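Renero Office Rooms: Data Card

Renero is a set of 42 short clips recorded at tabletops in office rooms at the Totton site. Each clip has one plain text note giving the room and the task.

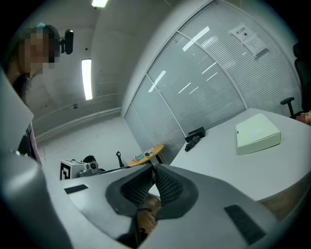 Lighting and blinds are left as the room's users had them. Clip 5 has no note. Cite as "Renero, Totton release."

2 comments

femia_k: Are the notes in English only?

admasu: Yes, all of them.

Shares: 5 | Contact: Renero data desk | Back to top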